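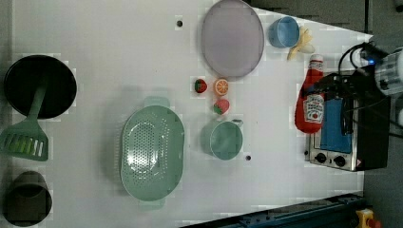

Fig. 1. Table with frying pan, slotted spatula, cup and colander, seen from overhead.

Sorting the Spoil: Pottery Recovery from Topsoil at the Gruvico Pipeline Site
Tae-yang Heo
Field Methods in Archaeology, final report
5 Mar 2018

1. Background

When a pipeline or road is built across farmland, the topsoil is usually stripped by machine before any archaeologist digs by hand. Most of the time that soil is piled up and put back later without being searched. My project tested how much pottery is lost this way at one site, a field on the east side of the Gruvico pipeline route. The field had been plowed for a long time and no walls or floors were expected to survive near the surface. A ditch had already been recorded there by the Moratik survey team, who did the work ahead of construction.

The question was simple. If we screen part of the topsoil, do we find the same kinds of pottery that come out of the ditch, or something different?

2. Method

I took soil from seven points along the strip, spaced evenly from the gate to the stream. At each point I filled buckets to a total of 100 liters. The soil was put through a hand screen first and then a finer one. Everything that was pottery, glass, bone or worked stone was bagged with the number of the point it came from. Modern brick and field drain were noted and thrown back.

Washing was done with soft brushes and plain water. Sherds were dried on newspaper for two days before marking. I marked anything bigger than a thumbnail. Smaller pieces stayed in the bag with a paper label.

For sorting I used the fabric groups in the Cho reference box, which is the teaching set kept in our lab. It has four groups: coarse gritty ware, fine gray ware, glazed red ware, and white china. I added a fifth group called "other" for pieces I could not place.

3. Results

Screening produced 600 sherds. Glazed red ware was the largest group and was present at every point. White china was most common near the gate, and this fits with the dump marked on the old farm map. Fine gray ware came only from points 5 and 6, which are the two closest to the ditch. Coarse gritty ware was rare and in poor condition. The edges were so rounded that I could not join any of it.

Rims and bases are more useful than body sherds because they show the shape of the pot. Most of the rims in the glazed red group came from wide bowls of the kind used for dairy work. One base was from a small jar. Point 3 also gave a clay pipe stem and part of a bone handle.

The ditch pottery, which I was allowed to look at but not handle, is nearly all fine gray ware. There is no glazed red ware in it except in the top layer.

4. Discussion

The topsoil and the ditch do not tell the same story. The ditch was filled before the glazed wares came into use, and the later pottery is found only in the plowed soil. If the topsoil is not searched, the later use of the field is almost missing from the record. On the other hand, the fine gray ware in the topsoil did not travel far from the ditch, so a quick screen might be a cheap way to locate a feature like this before stripping.

There are problems with the work. The soil at points 1 and 2 was wet clay and did not pass through the fine screen well, so small pieces were probably missed. I also changed my mind about the gray ware partway through and had to sort the first bags again. The sherd counts are in the Gista spreadsheet, along with the weights for each bag. Counts alone are misleading for the china, which breaks into very small pieces.

5. Further work

The second half of the strip was not open until November, after my sampling was finished. The same method should be used there, with the points closer together near the stream. The "other" group needs to be checked by someone who knows local pottery better than I do.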